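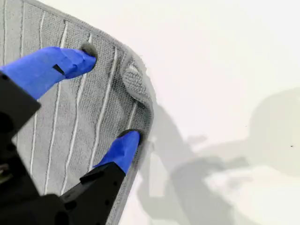
Kerttu Heiskanen asked whether the Stiklow airband receiver can stay on one tower frequency all day without dropping out. It can. Set the channel, press Hold, and the scan function stays off until Hold is pressed again.

The Stiklow is a receive-only desk unit for small airfields, flying clubs and training rooms. It covers the civil VHF airband and stores 300 channels in 8 banks. Channel names are typed on the front keys or loaded from a computer over USB.

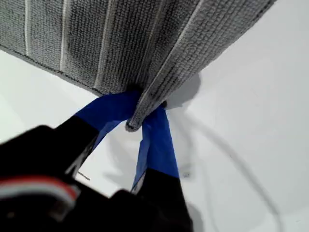 *Gray towel with light stripes and a stitched hem.*

Power comes from the supplied adapter or a 12-volt battery — the lead for the battery is sold separately. The rear panel has a BNC antenna socket and a line output for a recorder. 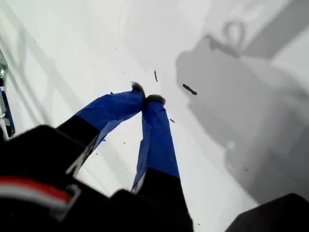
The line output is fixed level, so turning the speaker down does not affect a recording. Squelch is set per bank.

- Price: $129
- Weight: 800 g
- Battery lead: order from Starix, part SL-12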